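Push-Pull Solenoids: Frequently Asked Questions
Ovora Parts Counter — Small Electromechanical

What does a push-pull solenoid do?
It turns current into a short straight movement. A coil pulls a steel plunger in when power is applied. On most of the small ones we carry, a spring around the plunger sends it back out when the power goes off.

What is the difference between push and pull?
Only which end you use. The plunger always moves into the coil. If the load is hooked to the plunger, it is pulled. If a pin sticks out the far end and presses on something, it is pushed.

Do you sell loose pieces or only full boxes?
Both. Loose pieces from the Lindgren and Skurken lines are kept in yellow trays and sold one at a time. Full boxes hold 16.
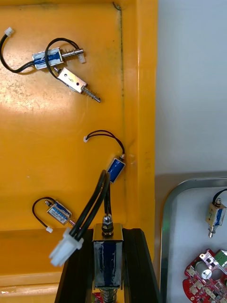 Which voltage should I order?
Order the voltage of the supply you already have. Most people buying for locks, latches and small sorting gates want 12 volts. Running a coil well over its rating will heat it up quickly, and running it under will leave you with a weak pull.

Does it matter which wire is positive?
Not for a plain coil with two wires. It will pull in either way. If you add a flyback diode across the coil, the diode has to face the right way, with its band toward the positive side.

Can I leave a solenoid switched on?
Check the duty rating first. Intermittent types are meant for short pulses with a rest in between. Continuous types can stay on, but they still get warm — leave some air around the body.

What if the connector doesn't fit my board?
Measure the pitch before you order. We can fit a different plug on orders of 4 or more. Allow extra days for this.

Do you carry circuit boards too?
A few. The Temix boards are kept with the small solenoids, and loose ones are priced by the piece. Ask at the counter for the pinout sheet, which is not packed with loose boards.

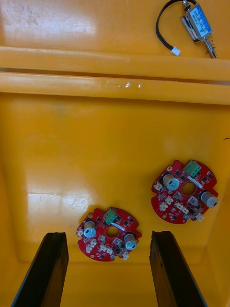 Photo: Ovora Parts Counter

How should I store spare solenoids?
Keep them dry and lay them flat. Do not hang them by the leads. A bent plunger will bind in the coil and cannot be straightened well enough to use again.

Can I return a part?
Within 14 days, if it has not been soldered or cut. Special plugs are not returnable.

Last updated Tue 8 November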